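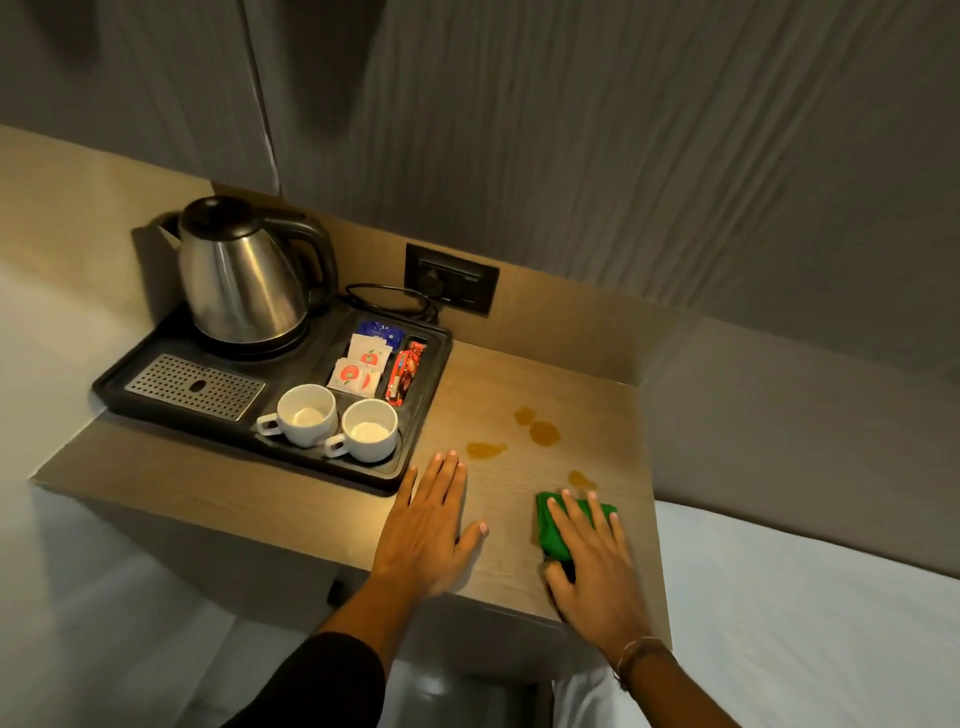

Tea shelf, wiping down with the green cloth. Drips to the right of the tray, cups already out.

Filed under: Workshop Notebook / Housekeeping Automation

September, 2:40 in the afternoon

Spent most of today up on the Irport floors with Remedios Ignacio, going over what the Zultow carts have done to her rounds. Short version: the carts carry, people clean. They bring linen up, take bags down, ride the service elevator by themselves and park outside the next door on the list. What's left inside the room is pretty much all hands, and the tea shelf is my favorite case of it (I've been boring Kenneth with it all week, sorry Kenneth).

Look at where the spills are. They're on the wood, next to the tray, and the brown ones nearly melt into the oak color. One hand flat on the shelf, the other pushing the cloth. Then there's the drip grate, the two cups, the sachets in their compartments, a kettle on its base with a coiled cord behind. I tried writing it out as a task list for Galang's planning software and gave up at line 18, and I hadn't even got to the sachets!

What has changed is the walking. Remedios used to go back to the linen closet whenever she ran short, and that was also when she'd run into the others and swap news. Now the cart is at the door before she is. She likes not pushing the heavy trolley – her shoulder is a lot better – but she says the corridor has gone quiet and she sometimes gets to the end of a floor without having talked to anyone. I didn't have a column for that in my sheet. Added one.

The other thing is pace. The schedule gives each room 28 minutes and the cart leaves when it thinks she should be finished. A shelf like this one eats 3 of them if the tea has gone sticky. She'd like a hold button on the cart, a big one she can hit with an elbow. Kenneth thinks Fillinel can do it in firmware, no new parts, and we have more than 800 logged room visits to show them how often a cart pulls away early.

To do:
– send Fillinel the early-departure log
– ask Remedios if two people per floor could start from the same end (her idea, I like it)
– take the tea shelf out of the "phase two" list, it stays manual
– Kenneth to check the elevator wait, it felt long again after lunch

Back up there tomorrow morning with the button mockup, if the tape holds.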